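Pruning thread! I've spent most of my free mornings since January up a ladder in the old Bouchard orchard outside Nutley and I have so much to say about apple trees. Long one, get a coffee.

First, the place. It was planted as a farm orchard and then pretty much left alone. The grass was up to my waist when I first walked in last summer and the trees had grown into each other so you couldn't tell whose branches were whose. I fell in love on the spot.

Dale Leclerc grew up on the next farm over and still has the planting book. An actual ledger, in pencil! It lists 1,325 trees at the peak. Most of them are gone (the lower field was plowed under for corn), but the ones on the slope are still standing, and they still fruit.

Two names in that ledger had me stumped: Grurnell and Mirnel. I asked everyone. Dale's best memory of Grurnell is "green, ugly, good until Easter." Mirnel he thinks was the one his mother fried with onions. I am desperate to taste both.

OK, on to the cutting. If you've never pruned a neglected apple tree, the thing to know is that you don't fix it in one winter. I wanted to! I had a sharp saw and a free Saturday and I wanted to see daylight through the middle of that tree by lunch.

Hemant Jaiswal taught me better. He's been pruning old standards for 15 years and he made me walk around the first tree for what felt like an hour before I was allowed to open the saw. Look from the north side. Now look from under it. Now point at what you'd take out. Nope, try again.

His order of work, which I've written on the lid of my toolbox:
dead wood
broken wood
anything rubbing
then stop, climb down, and look again

That last line is where I go wrong every single time. Once the dead stuff is out the tree looks so different! Half of what I was sure had to go turned out to be fine where it was.

Someone asked why you can't just take it all. You can, but the tree panics. Cut too hard in one go and by July you've got a thicket of water sprouts, straight up, hundreds of whippy shoots and hardly a flower bud on them. One tree by the gate got that treatment from a previous owner and it looks like a startled hedgehog.

Finding the collar was the big lightbulb for me. There's a slightly swollen, wrinkled ring where a branch joins the trunk, and you cut just outside it. Leave the ring alone and the tree rolls new bark over the wound. Cut flush and you've made a hole that may never close. Leave a long stub and it dies back. I now look for collars on every street tree I pass. My family is very patient.

Big limbs: undercut first. A short cut from below, then one from above a bit farther out, and the weight drops clean. I skipped the undercut once, on a limb about as thick as my leg, and it tore a strip of bark clear down the trunk. I felt sick. I apologized to the tree out loud.

Tools, briefly. A folding pull saw, a pair of bypass pruners, long loppers, a three-legged ladder. That's it. I was lent a pole saw and I hated it, because I couldn't see the collar from down there and sawdust went straight in my eyes. Vilhjálmur Mikkelsen swears by his, though, and his trees look great, so go figure.

Sharpen the pruners more than you think you need to. A dull blade crushes the stem and leaves a ragged edge. Yae Sekiguchi showed me how to do it with a little diamond file, bevel side only, always pushing away from you. It takes a couple of minutes on the tailgate and the difference is ridiculous. It's like cutting cheese.

Fruit spurs! I could do a whole thread on spurs. Short, knobbly, stubby little side growths, and they take years to build up. I'd been knocking them off with my elbow and my ladder and my hat, without a clue they were where the apples come from. Now I go through the tree like I'm in somebody's china cabinet.

We're nearly out of time this season. As of 25/03/2026 the buds on the early trees are showing a silver tip and the ones by the wall are starting to crack green. I have 6 trees left on my list and I'd like them done before April, weather willing.

Then grafting, which I've never done! We cut scion wood in the cold weeks, pencil-thick, last year's growth, and it's been sitting in my fridge wrapped in damp newspaper behind the mustard. Aiman Nasution is bringing rootstocks and has promised to let me ruin a few before we touch the ones that might be Grurnell.

Several of you wanted to hear about cold hands, so gloves, too.

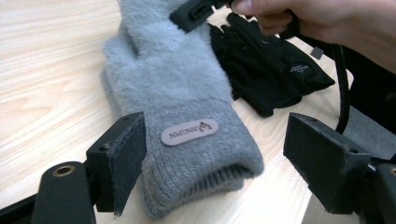
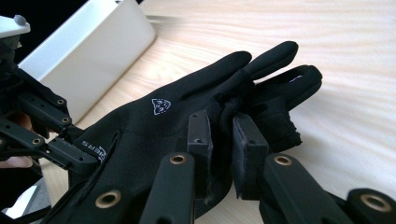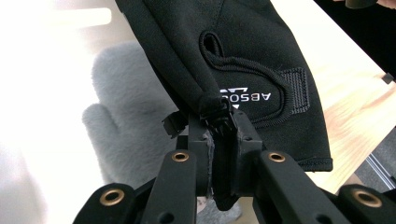
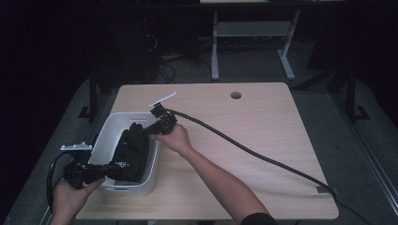 Frosty mornings are the best pruning mornings if you ask me, with no leaves in the way and every spur lit up from the side. The trouble is your fingers go first, and you do need them for the small cuts. I'd love to work in something like that fluffy light gray glove with the ribbed cuff, but apple twigs would have all that fuzz in a minute, so that kind is for the drive over. Smooth black stretch fabric is more the idea for up the ladder. And please tuck in any cord, like the black elastic one on the ABSO-something glove, before you go near a branch, or you'll be hooked to the tree by the wrist. Ask me how I know.

For thorny stuff (there's a bramble in the bottom row with a trunk on it, I swear) I go back to plain old leather gauntlets and a lot of muttering.

A few people want to know what to do with the prunings. The thin stuff goes in a loose pile by the wall, and the wrens moved in within a week. The thicker pieces are drying in my shed for the smoker. Apple wood smells like heaven even before you light it.

If you have one sad old apple tree in your yard, please go stand under it this week. Take out the dead wood, only the dead wood, and see how you feel. You can do that bit any time of year and it's very hard to get wrong.

Also if anybody's grandparents ever talked about a Mirnel apple, anywhere, fried with onions or not, please write to me. I'll drive over with a notebook and a cake.

Back up the ladder in the morning. Will post the first blossom the second it opens!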